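Fri 14 June

I've been a member of the Brundberg Business Association long enough to remember when the December mixer fit in one booth, so I was tickled to hear that Gangadharan Iyer is taking over as membership director next month!

He comes to us from Hollska, where he ran the small-business desk, and he already has plans (so many plans). First up is a lower dues tier for shops with fewer than five employees: $75 for the first year, then $100 after that.
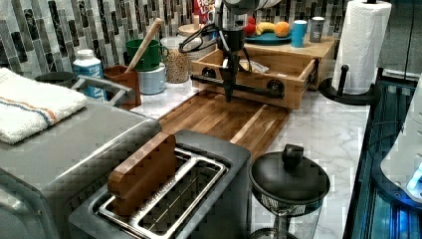
Fruit on a teal plate, above an open drawer.

I caught him on the phone between meetings and he sounded pretty cheerful about the whole thing. "I want the one-person bakery to feel like this is her group too," he told me.

Thirumalai Poduval, our outgoing director, is staying on through the summer to help him settle in. She signed up 69 new members last year, and I was one of the folks she

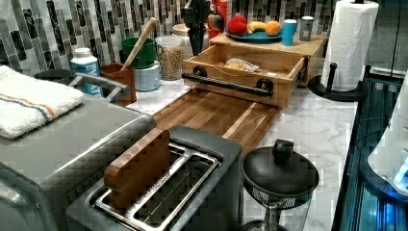 talked into renewing, so I can tell you she's very good at it. Lunch to welcome Gangadharan is at Unnithan's on Itham Street, and members get in free.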